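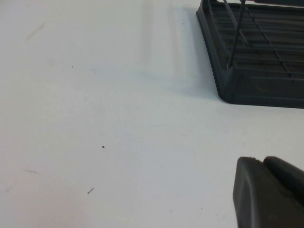
White table, with one corner of a dark rack.

Zovau Gaming Club: minutes of the April meeting
Held in the back room at Sutcliffe. Start 7.30, or near enough.
Chair: Manaia Pearce. Minutes: Vaughan Baxter, again.

1. Last minutes
Agreed, once the word "shambles" had been changed to "delay".

2. Football league
The Trolon Cup moves to the new edition from next season. Vaughan asked what was wrong with the old one and was told the grass. The download took most of an evening on the club line, so members are asked to install it at home first. Halves stay at 6 minutes. 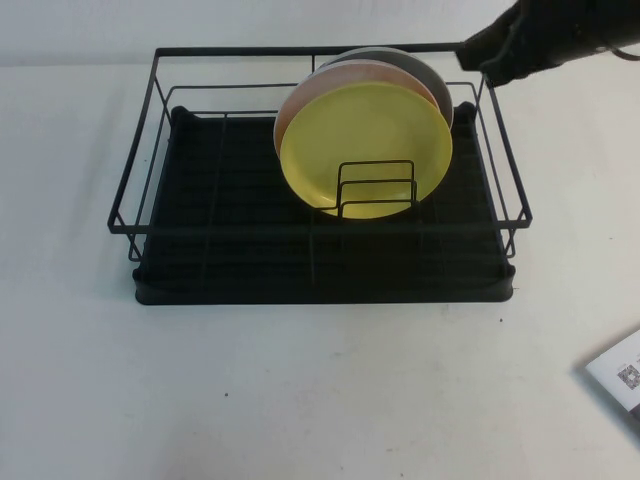
3. Mac players
Istel, our league software, still won't open on the older Macs. Manaia has written to the makers twice and received two copies of the same leaflet. Until it's fixed, Mac players send their scores in by email, with a screenshot. A description of how it felt will not do.
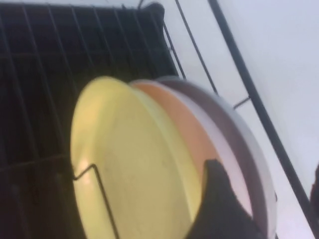
The chair added that scores sent after midnight count for the next round, whatever the sender's clock says.

4. Money
There is 254 pounds in the account. Some 200 of that is promised for controllers, to replace the pair with the wandering left stick. Agreed without a vote.
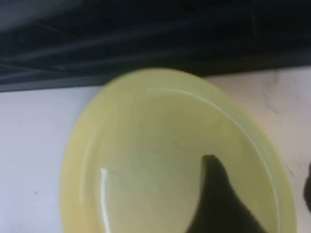
Cup night needs a proper draw. Last year's was done from a hat, and the hat's owner drew himself at home in every round. This year the names go on folded slips in a pale yellow plate, and Vaughan draws. He doesn't own a plate.

Closed 9.10. Next meeting in May, same room.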